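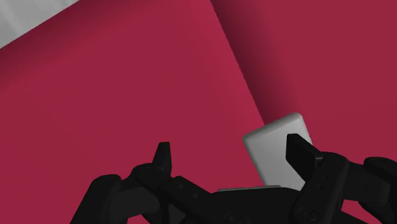

Naseri housing, second round boards
grisel_st: The Zitdale council put up the boards for the Naseri block yesterday. It's 42 studios over a public library, with one shared stair. I like the section, but the color worries me. If they mean a deep red like the big tilted slab up top, going darker toward one edge, it will be a lot to look at on a narrow street.

mkaraki: Color is the last thing I'd argue over. The studios face north on the long side. Samer Karaki raised that in May and the plan hasn't changed.

tollgate: They face northeast. Check sheet 3.

mkaraki: Checked. Northeast on the upper floors, north below. Those are the ones people will complain about.

irnura_fan: Irnura did a red building before and it faded fine. I'd keep it.

grisel_st: Faded to what, though? I walk past that one and it looks pink.

tollgate: Pink is OK with me. My problem is 223 bike spaces and one door to get them out.

ehsan.s: Ehsan Salehi here, I live across the road. Is the library entrance still on the corner?

tollgate: Yes, moved back a little from the curb.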